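Workshop notebook, Tratgate robotics club
Sim bench, August, 4:15 pm

Back on the table-setting task for the Dralance student challenge. The rules want the yellow cup on a saucer with the other tableware left alone. Scoring is by final position only, so no points for speed.

Loaded the Horgan scene file again. Tabletop friction was still at the old value from the block-stacking unit, so I put it back to default before running anything. Whoever edits the scene next, please save under a new name.

Changes since the last entry:
- Episode limit raised to 400 steps. At 200 the right arm had no time to let go and back off.
- Left arm gets no commands for now. We can give it a job once the right one is reliable.
- Grip closing force down one notch.

Ran a batch of 34 with random start positions. Have not scored them yet. The log is in the Nirumo folder with the config next to it. Saved a few views from the batch to go over with the group – mainly for how the hand meets the cup.

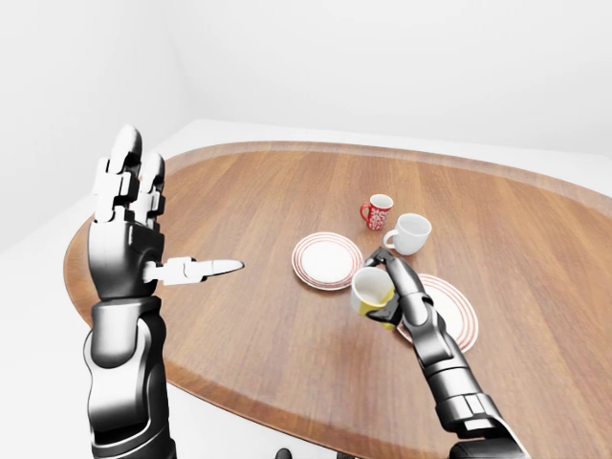
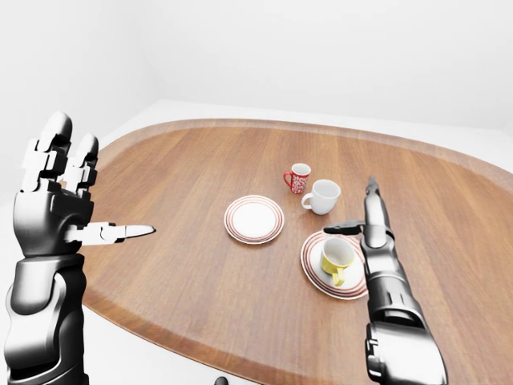
Yellow cup on the plate in the one just before this, on the bare wood in the next.

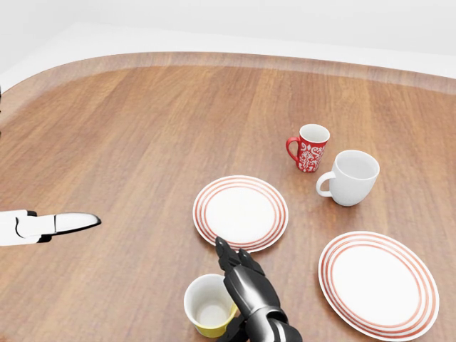
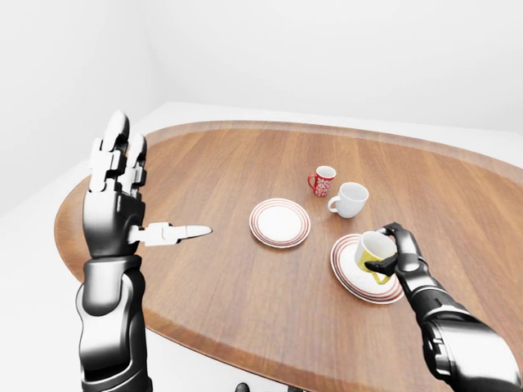
To do

Write the scoring script. Check whether a tilted cup counts as placed – the rules only say "on the saucer." Try a grasp lower on the cup, away from the rim.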